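My favorite small habit for anyone sending jobs to a shared cluster from the workshop bench: try the short version first. I run 10 steps on 2 nodes before I ask Eddale for anything bigger, and it has saved me many a long, grumpy evening (and a good deal of cold coffee!).

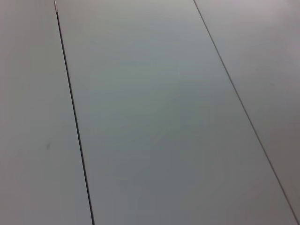

Page last changed: 2025-09-27

Keep your job scripts in one folder, and write the compiler version on the first line of each. Ottar Lindqvist taught me that one, bless him, after I had lost a whole evening to an old module on Emberg. Clear out your scratch space before you log off, too, while you still remember what the files were for.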